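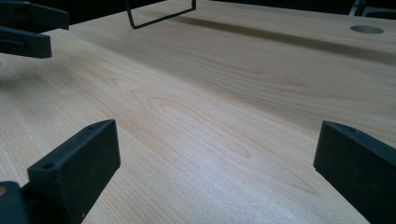

Figure 4-1. Hapeta hand gripper, view from the gripper camera, fingers open. A second gripper is at the upper left.

4. Checking the camera view before the first recording

This section is for the Hapeta hand gripper with the standard black fingers. Do these steps after you have charged the handle (section 2) and mounted the fingers (section 3). The check takes a few minutes and you should repeat it each time you change fingers or move to another table.

4.1 Preparing the table

1. Choose a table with enough free surface for your task. A light, plain surface is good for the first check.
2. Take away cups, paper and tools from the working area.
3. Switch on the room lights that you will use later during recording. Do not change them between the check and the recording.
4. Connect the handle to the computer and start Zunditz View. Wait until the status line shows 1080.

Note: If the status line shows a lower value, close the program, unplug the cable and connect it again. Long extension cables are the usual reason.

CAUTION: Keep your own fingers out of the gap when the handle is switched on. The fingers can close quickly if the trigger is touched.

4.2 Checking the fingers in the view

5. Hold the handle low over the table and leave the trigger free. The fingers must be fully open.
6. Look at the lower part of the view. One finger must be on the left and one on the right, with a wide gap between them.
7. Look for the screw hole near the upper edge of each finger. When you can see it on both sides, the camera angle is correct.

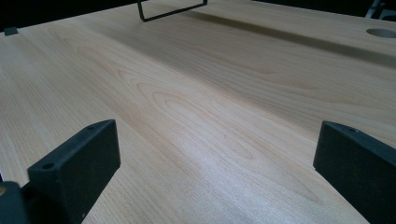 Figure 4-2. Correct finger position. The table surface is clear between the two fingers, and a screw hole shows on each.

8. If one finger is missing from the view, loosen the camera clamp by a half turn, move the camera and tighten it again. Do not bend the finger.
9. Press the trigger slowly until the tips touch, then release it. Repeat this 11 times. The fingers must come back to the same open position each time.

Note: It is normal that the outer part of the right finger goes out of the view. The software uses only the inner edge and the top face.

4.3 Checking the light

Shiny tables can give a white reflection in the middle of the view. A weak reflection, where you still can recognize the wood grain, is acceptable. Soft shadows on the table are also acceptable, if they stay in one place while you work.
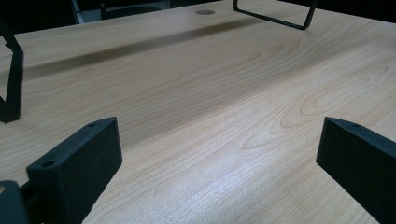 Photo: Stereston Documentation, Grultville

10. Move the handle slowly from left to right and keep watching the area between the fingers. The grain should stay readable during the whole movement.
11. Look also at the far edge of the table. A dark background behind it does not disturb the check, and fixed items such as a cable grommet or a wire frame can stay where they are.
12. If the reflection becomes fully white, lower the exposure in Zunditz View. Start from 200 and go down in small steps.
13. Press Save View. The settings are kept in the handle - you do not need to save them on the computer.

CAUTION: Do not wipe the camera window with alcohol. Use the dry cloth from the box.

If Save View stays gray, the handle firmware is older than version 19. Go to section 7 and make the update, then begin again from step 4.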